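Why Do We Eat Breakfast?

Page for young readers, updated 2019-08-05

When you wake up in the morning, your stomach is almost empty. You did not eat anything during the whole night. The English word "breakfast" tells us this very well. It is made of two small words, "break" and "fast." A fast is a time when a person does not eat. So breakfast is the meal that breaks the fast of the night.

What does your body do at night?

Maybe you think that your body does nothing when you sleep. But your heart is beating, your lungs are breathing, and your brain is very busy. Children also grow during sleep. All this work needs energy, and the energy comes from the food you ate before.

Your body keeps a part of this energy in the liver. The liver is a large organ on the right side of your belly, under the ribs. You can think of it as a pantry. In the evening the pantry is full. During the night the body takes from it little by little, and in the morning many shelves are already bare. Then your stomach may make a funny noise. The noise is air and liquid that move inside your belly when the muscles squeeze.

What is in the food?

Bread, oatmeal, rice and other foods made from grain have a lot of starch. Starch is a long chain of very small pieces of sugar. Your body cuts the chain, and the small pieces go into your blood. The blood carries them to your muscles and to your brain.

You can try it yourself. Take a piece of plain bread and chew it for a long time without swallowing. After a while it begins to taste a little sweet. Your spit has already started to cut the starch!

Eggs, milk, yogurt, cheese and beans have protein. The body uses protein to build and to repair. Your hair, your nails and your muscles are all made with it. Fruit gives vitamins, and it gives also fiber, which helps the food to travel through your belly. And please do not forget to drink. You lose water at night when you breathe out, even if you do not notice it.

Breakfast in a small town

I grew up in Flerport, a town by the sea with 3,473 people. When I was a child, in most houses there we ate dark bread with salted fish in the morning. My cousins lived in the hills, in the village of Roso, and there it was a warm bowl of corn porridge with milk. When they visited us in June, they looked at our fish and did not want to touch it. After some days they asked for more.

It is like this in the whole world. In Japan, many people have rice, soup and fish. In Mexico, you can get corn tortillas with eggs and beans. In Egypt, a well-known breakfast is ful, made from fava beans cooked slowly. In Turkey, the table may have olives, cheese, tomatoes and cucumbers. People often eat in the morning what grows near them, or what their grandparents ate.

Where did cereal in a box come from?

Breakfast cereal is not so old. A little more than 100 years ago, people in the United States began to sell flakes made of cooked grain. The grain is cooked until it is soft, then it is pressed flat between heavy rollers, and at the end it is toasted.

In Flerport we had the Claeys mill, and our school went there one time. I remember the smell of warm oats on the stairs, and that we all got flour on our shoes.

Must everybody eat breakfast?

People are different. Some children are hungry as soon as they open their eyes, and others need a little time. If you are not hungry right away, you can get dressed first and then try again. A banana or a piece of bread with cheese is also a breakfast. If you often feel sick or very tired in the morning, tell a grown-up at home.

Words to remember

Fast: a time without eating.
Starch: a long chain of sugar pieces, found in bread, rice and potatoes.
Protein: the part of food that the body uses to build and repair.
Fiber: a part of plants that your body cannot fully digest.
Liver: an organ that, among many other jobs, stores energy.

Something to do at home

Ask 5 people in your family or on your street what they ate for breakfast when they were small. Write down the answers and draw one of them. Older people often have the best stories, so ask a grandparent if you can. Then choose one breakfast from your list and make it together with a grown-up. Let the grown-up use the stove and the knife, and you can wash the fruit, stir, and set the table.

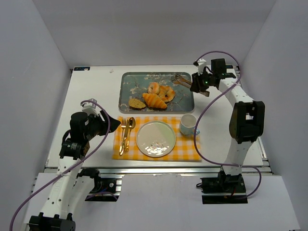

Keep your list when you have finished. Next time we will read about lunch, and you will need it again for the map.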